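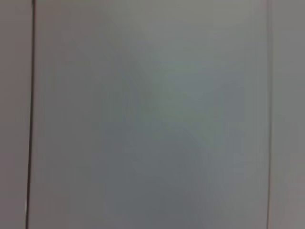 Figure 4. Wrist camera view at close range to a flat panel.

5.2 Loss of visual tracking near plain surfaces

Of 300 approach runs with the Tridov arm, 20 ended in a protective stop. In each, the feature tracker had fallen below its minimum match count and the pose estimate drifted toward the panel. The controller kept moving on the stale estimate — a fault in our timeout logic — until the force limit tripped. In 2 runs the gripper mount was bent. We now halt the arm as soon as tracking is lost, at the cost of longer cycle times.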